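May
By Duygu Dursun

Listening rota, end of year round-up

Quick one this time, minibus leaves at four and I've still got the keys to find.

So. The listening rota at Lisano has got through its first full year. For those who missed the last few newsletters: people from the three congregations (the synagogue, St Anne's and the Tomar Road mosque) take turns to sit in the side room from two till six, kettle on, door open. Anyone can come in and talk. No appointment, no forms, no preaching. We had 600 visits in the year. I'd have been pleased with half that.

Training first. 77 of you have now done the evening course, which covers how to ask somebody straight out if they are thinking of ending their life. Hardest bit of the whole thing, everyone says so. Practise it out loud at home, it does get easier. Ayman Nimri has rewritten the handout in plainer words and there's now a Turkish version and an Arabic one. Copies on the shelf by the coats. Please don't take the laminated one, it's the only one we have.

Supper after the last session went on till gone ten. Soup, bread, too much cake as usual. Good talk about whether we should open with a prayer or a silence. No vote taken. For now it's a minute's quiet and people do what they like with it.

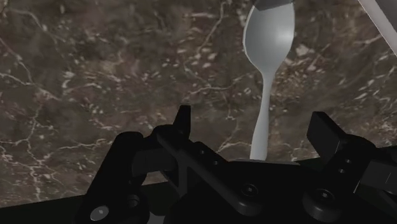 Vidar Ljungberg felt the quiet was the better choice, as he'd sat with people who would of walked straight out again if they heard a prayer through the door. Others weren't so sure. A couple of the older members said the prayer is why they come at all, and could it be said beforehand, in the main hall, with the door shut. Will be on the list for next time.

Money: we need £700 for the phone line and the heating in the side room over winter. The bread sale brought in some of it, thankyou to all who baked. Envelopes in the usual place.

Also wanted, 30 chairs that stack. Ours don't, and two are wobbly.

Gaps on the rota for the summer are mostly the late slot, four till six. If you've done the course and not yet sat a shift, ring Torbjørn Ekström and he'll put you with somebody experienced. You won't be on your own for the first few.

Last thing, whoever left a green umbrella, it's behind the piano.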